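Trolgate Technical Programs
Robot Cell Maintenance, Handout 5: Checking and resetting a two-finger gripper
Revised Oct 5, 2019

Read before the lab session. The steps apply to the training cell at Rollotthorpe and to its model in the Sultana simulator. Where the two differ, the text says so.

1. State of the cell before work starts

Move the arm to the service pose at 9 percent speed with the fingers open. Release any part before the move. On the real cell, switch to manual mode, stop the drive, close the air valve and fit your lock. Wait for the pressure gauge to read zero. A gripper with a spring return can still move after the air is off, so keep hands out of the gap until the fingers have been pushed by hand and stay put.

In Sultana there is no lock to fit, but pause the physics before editing any joint value. A joint edited while the model is running will jump, and the logged position will be wrong from that point on.

2. Visual check

Use the wrist view. It looks along the gripper from behind the housing, and both fingers should stand clear of the background. Compare the lean of the left finger with that of the right. They should mirror each other. A finger that stands straighter than its partner has a loose mount or, in the model, a wrong offset in the joint file. Then compare the cut of the two tips. 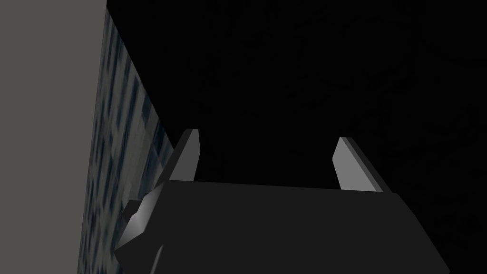 Fig. 1. Wrist view in simulation, fingers open, nothing held.

Dark areas in the wrist view carry no information about distance. Do not judge clearance to a wall or fixture from this view alone – switch to the side view, or on the real cell, walk around and look.

3. Zero and stroke

Close the fingers with no part between them and record the position value. This is the closed zero. Open fully and record again. The difference is the stroke, and on the training gripper it should be 70 mm. If the stroke is short, check for dirt in the slide before changing any setting. If the stroke is correct but both values are shifted the same way, reset the zero only.

Repeat the open and close cycle five times. The closed value must come back the same each time. Drift in one direction points to a slipping coupling. Scatter in both directions points to wear in the slide.

4. Grease and finger screws

The slide is greased every 2000 cycles. Wipe off the old grease first. Finger screws are tightened in two passes, to the torque on the cell card, with the fingers open. After any screw has been turned, go back to section 3 and take the zero again.

5. Return to service

Remove tools and your lock, open the air valve slowly, and run one empty cycle in manual mode. Only then load the test part. Enter the closed zero, the stroke and the cycle count in the cell log. For the simulator, save the joint file under a new name and leave the Torkport base file as it is.

Bring the completed log sheet to the September review if you are repeating the module.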